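Ultari Ferry Inquiry

The Ultari Ferry Inquiry was a parliamentary inquiry into the lease of the passenger ferry Ultari by the port authority of Langat. It sat for 14 weeks and heard evidence on how the vessel was chosen, who approved the charter rate, and why the lease was renewed after the ferry had been out of service for 107 days.

Background

The authority leased the Ultari from Gramer Marine in June to replace an older boat on the outer island route. The contract ran for six months, with an option to extend. Opposition members asked for the survey report in the house and were told that it was held by the broker, Flurkex. The report was later tabled with 20 pages withheld. 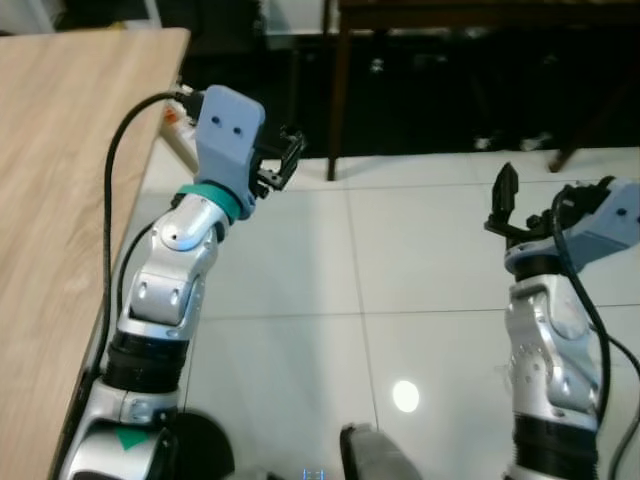

Two robot arms with black two-finger grippers, over a white tiled floor.

Proceedings

The inquiry had power to call for papers but not to compel private firms outside Langat. Flurkex supplied written answers only. Gramer Marine sent its operations staff, who gave evidence in closed session -- a transcript was released with the final report.

Findings

The report found that the renewal had been signed before the transport ministry gave its consent, and that no second quote had been sought. It made 14 recommendations, 6 of them on procurement. The ministry accepted all but the proposal for a public register of brokers' fees.

See also
Port authority of Langat
Ship chartering
Public procurement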